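October

Up at 5:30 to load the car. The Anex speaker has developed a buzz again, so I packed the old one as a spare and took both in. The drive to Plondum was longer than I wanted because of the bridge work, and I ate my breakfast in the school parking lot with the heater on.

Two assemblies today, lower grades first and then the upper ones. The office had me down for 300 kids in the first. They sat on the gym floor in rows, kindergarten at the front, which I always ask schools not to do. The little ones stand up when they get excited and then the row behind stands up, and after that I have lost the back half of the room. I need to put it in bold on the sheet I send out.

The reading show ran 27 minutes before questions. I want it at 30 or a bit over, so something got rushed. I think it was the library card story. I dropped the part where the card gets lost, and without it the ending has no weight. The kids still laughed at the dog voice. One boy asked if I was a teacher and when I said no he asked what my job was, then. I told him this was it. He wanted to know if my mom knew.
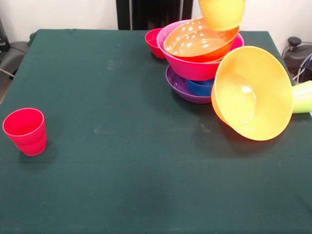
The upper grades were harder. Fifth graders fold their arms at anything with a song in it, and I keep leaving the song in. Quyên Ngô, who books for the county libraries, had come to watch this one, and of course it was the one where the buzz came back. I swapped speakers in the middle of the second story and talked through it without the mic. She said afterward that those two minutes were the best part. I have been thinking about that all evening. It may mean I should use the mic less, or it may mean the rest was flat.

She wants four dates for next summer, all in branch libraries, ages three to ten in the same room. I said yes before I asked what they pay. Must write to her tomorrow and ask.

Poul Kragh called while I was driving home and I called him back from the gas station. He has given up on the Jullus school tour. Too much driving, and the last place had him performing in a hallway outside the cafeteria with the lunch line going past. He offered me his remaining bookings. I said I would look at the list, but I don't think I want them. His show is all science and mine isn't, and the schools will have told the kids to expect science.

Did the books after supper. Mileage, two tanks of gas, new batteries, the printing bill. 1583 so far this fall after expenses, and I had wanted to be further along by now. The deposit for the spring dates should help. Trịnh Elementary still hasn't paid for September – third reminder goes out in the morning.

To do: glue the hinge on the book trunk, take the speaker in, put the lost card back in the story, cut the song to one verse for grades four and five. Order bookmarks. I'm down to the last box and it is cheaper to get 1000 than to keep buying small lots.

Throat is sore. Tea and bed.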